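Setting Up the Two-Arm Sorting Table After a Move or Strip-Down

By Hina Virk. Applies to the Carno bench cell with both arms fitted.

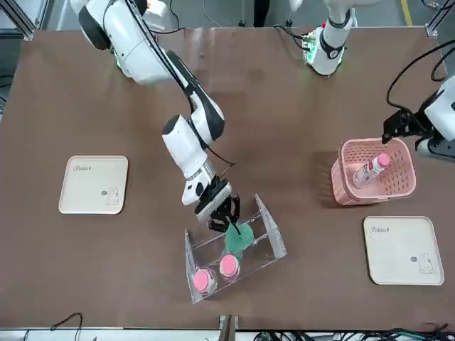 Bench cell during a rack task. Right arm at the acrylic rack, left arm over the pink basket.

Use this procedure when the table has been moved, when an arm has come off its base, or when picks have started landing off target and you can't say why. It takes one person most of a morning. The short version at the end is for the start of a shift.

Left and right on this page mean the robot's left and right, the same as in the task files. On the overhead view the right arm's base is at the top left. If you get this backward you will load the wrong home position, and the arms will head toward each other.

What you need

Hex keys, the torque driver from the Cumora kit, a straightedge, a lint-free cloth, isopropyl alcohol, cable ties, masking tape, and a printed copy of the layout sheet. Have the spare finger set within reach too.

Before you touch anything

Stop the running task and let both arms go to their park positions. Press the emergency stop, then switch off the arm supply at the wall. Wait until the status lights at the bases have gone out. The arms have no brakes on the wrist joints, so support the forearm with one hand while the power goes off or it will drop onto the work surface.

Step 1. Check the bases

Each base is held by four bolts. Put a key on every one and check that it doesn't turn. If one does, take all four out, wipe the mating faces, and refit them in a cross pattern with the driver set to the value on the base label. Don't just nip up the loose one. A base that was clamped down slightly crooked will stay crooked, and the calibration will hide it near the middle of the table and show it at the edges.

The small circuit board at the foot of the left arm's base is exposed. Keep tools and sleeves away from it, and don't wipe it with alcohol.

Step 2. Route the cables

Follow each arm cable from the shoulder to the gripper by hand. You are looking for flat spots, nicks, and ties that have slid. The cable should lie along the upper segment with a free loop at the wrist. Too little slack and the connector takes the load when the wrist turns. Too much and the loop drops low enough to catch on whatever is standing on the table, usually the basket.

To set the loop, turn the wrist by hand to one end of its travel, then the other. Fix the tie at the point where the cable is still slack at both ends. Cut the tail of the tie flush.

The cables along the front edge can stay bundled, but power and signal should be in separate bundles where they run side by side for any distance. We chased dropped frames for most of March before Ghazala Naqvi separated the two at the front rail.

Step 3. Clean and inspect the grippers

Wipe the fingers with alcohol and let them dry. Close each gripper by hand onto a strip of paper and pull. The paper should grip evenly from the root of the fingers to the tip. If it slides out at the tip, the fingers are splayed and need to be swapped as a pair. Don't mix an old finger with a new one.

Check the finger screws last. They are small and they strip easily, so use the driver and stop when it clicks.

Step 4. Lay out the fixtures

Wipe the brown work surface. Scuffs don't matter, but grit under the rack does, and it will rock when a gripper leans on it.

Place the items from the layout sheet in this order:

Acrylic rack near the center, set on the diagonal.
One tray on the robot's right side.
Basket on the robot's left side.
Second tray on the same side as the basket, nearer the front edge.

The two trays match, and both should have the word "Rabbit" at the top left as seen in the overhead view. A tray turned the wrong way won't stop the cell, but it makes recordings hard to compare later.

Press down on each corner of the rack. If it moves, lift it, clean under it, and try again. Mark its corners with small pieces of tape until the calibration is done, then peel the tape off. Clear acrylic is hard to see on the monitor, so line it up by eye at the table and check it on the screen afterward.

Leave everything empty for now. Jars and bottles go in after Step 6.

Step 5. Power up and home

Stand clear. Release the emergency stop, switch the supply on, and wait for the green lights at both bases. Start the Jalter controller and home one arm at a time, right arm first. Keep a hand on the stop button.

If an arm reports a joint offset over the limit, power down again and move that joint by hand closer to its mark. Repeating the home command won't clear it.

Step 6. Run the reach check

Load the reach check with speed set to 20 percent. Each arm visits the rack, its own side of the table, and the handover zone, pausing above each point. Watch three things:

Clearance between the fingers and the rack walls on the way down. The slanted sides leave less room at the ends than in the middle.
The cable loop as it passes over the basket.
The gap between the two forearms at the handover point.

When all points pass, raise the speed to 70 percent and run it once more. If a point is off by the same amount on both passes, correct it in the offset table. If it is off by different amounts, something is loose. Go back to Step 1.

Step 7. Load and test

Stand two pink-capped jars in the rack and lay the bottle diagonally in the basket. Run a single pick with each arm. For the jars, the fingers should meet the cap squarely without pushing the jar down into the rack. If you hear the acrylic creak, stop and raise the pick height by a millimeter.

Soft items need a separate grip setting. Load the soft profile before asking an arm to hold one, or it will close with the force used for the bottle.

Error codes you may see

99: The gripper closed fully without detecting an object. Check the item position first, then the finger alignment.

3736: Lost communication with one arm. Reseat the connector at the base with the power off. If it comes back after a few cycles, replace the cable.

Start-of-shift check

Wipe the fingers. Look at both wrist loops. Press the rack corners. Confirm green at both bases. Run the reach check once at the slow speed.

Write the result in the Satti log, including the offsets if you changed any. If you replaced fingers, put the old pair in the scrap tin so they don't go back in the kit.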